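Course Handout 6: Enforced Disappearance and the Duty to Search

Enforced disappearance has three elements: deprivation of liberty, involvement of the state, and refusal to disclose the fate of the person. The offense continues until that fate is established. An amnesty for the arrest does not settle the matter.

Our case study is the Skallau detention center. The Vorkley register lists 159 persons held there; 33 have been identified. Students should read Part Two of the register before the June seminar and note how each entry is sourced. 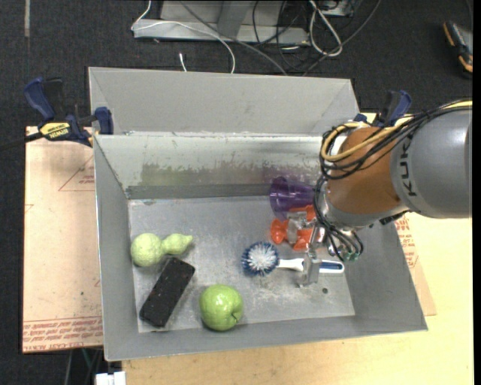 Personal effects are often the only evidence linking a person to a site. Each item is logged separately, in plain terms, before any family is approached. An untrained cataloger facing a gray metal bin that holds a green apple and a dark brown block with a speckled surface should write exactly that, and leave the block's purpose blank. Entries that guess at use have been excluded in past proceedings.

Required reading: Elov Papers, file 49.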